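Where Does the Tomato in Your Sandwich Come From?

A tomato is a fruit. It grows from a flower and it has seeds inside, and that is how plant scientists decide. Cooks call it a vegetable because it goes in salads and soups and hardly ever in dessert. Both names are used every day.

Tomato plants first grew wild in western South America. The wild fruits were tiny, some no bigger than a pea. People farther north, in what is now Mexico, grew larger ones. Ships carried the seeds to Europe in the 1500s. Many people there would not eat them at first. They grew them in gardens to look at.

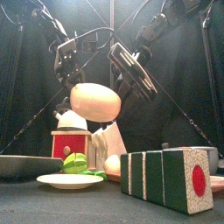
Shoaib Khattak wrote in to say that his grandmother still calls them love apples, and he wants to know if that is a real name. It is. Love apple is an old English name for the tomato. In French it was pomme d'amour, and it means the same thing.

How a tomato grows

A tomato seed is flat and a little hairy. In warm soil it sprouts in a week or so. The first two leaves are smooth and narrow. The next ones have jagged edges and a strong smell when you rub them.

Yellow flowers come later. Each flower has to be shaken for its pollen to fall, and wind or bumblebees can do this. Then the petals dry up and a small green ball starts to swell. The green star on top of a tomato is called the calyx. It was there before the fruit was, wrapped around the flower bud.
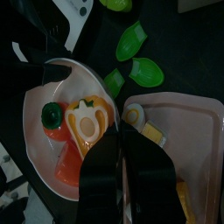
Mesano Junior Garden Club

Why do they turn red?

A green tomato is full of chlorophyll, the same green stuff that is in leaves. When the fruit is fully grown it starts making a gas called ethylene. The gas tells the fruit to ripen. The chlorophyll breaks down and a red coloring called lycopene builds up. Bananas give off ethylene too. Put a green tomato in a paper bag with a ripe banana and check it every day.

Last July club members picked 965 tomatoes from 17 plants. Ginette Kennedy grew the heaviest one. Most were red, but the Brostel bed gave yellow ones. 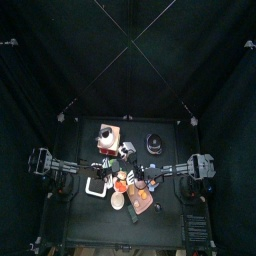

Page 4

Words to know

Calyx: the green leafy part at the top of the fruit.
Ethylene: a gas that makes fruit ripen.
Lycopene: the coloring that makes tomatoes red.
Pollen: the powder a flower needs to make seeds.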